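Filed under: Kitchen & Pantry > Small Storage

Yasmine Abdel Hamid
Hello all! I'm trying to get our snack bags under control (we have about 18 on the go, my boys are always hungry) and I bought a few shallow white plastic trays with ridges along the bottom. The bags just flop over the side and slide out whenever I move one.

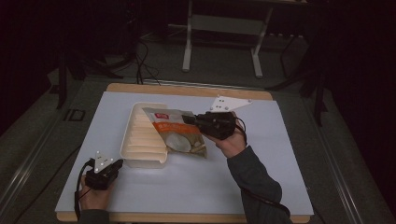
I'd rather not buy anything deeper, as the shelf is low and I've already spent more than I meant to. Do you lay yours flat or stand them up?

Iltgate
Flat, always, with the tops all facing the same way! Pat the air down to one end first and fold the top under, and don't put more than five in a tray or you'll be right back where you started. A strip of shelf liner over the ridges helped mine too.

ouali46
clothespins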